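Varnham Cotton Canvas - Pouch Weight

Woven for pencil cases, tool rolls and small zip pouches. Supplied by Beneck in 20 m rolls, or cut to length in multiples of 1000 mm. Usable width excludes the selvedge. Colour can vary between dye lots, so order enough for the full job.

Checks are printed on one face only. Allow extra length for pattern matching at side seams. Sewn labels should be fixed to the outer panel before the lining goes in.
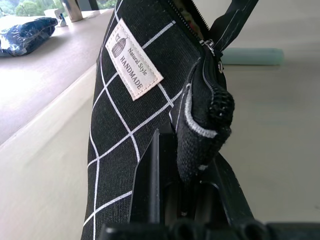 Sewing and care

Needle: size 90/14 for 2 layers, 100/16 where the zip tape crosses a seam.
Stitch length: 3 mm.
Wash: cold, gentle cycle, dark colours separately. Do not tumble dry.
Press: medium iron on the reverse - steam may be used on plain colours.

Cut lengths are non-returnable. Full rolls ship from the Omoregie warehouse, freight calculated at checkout.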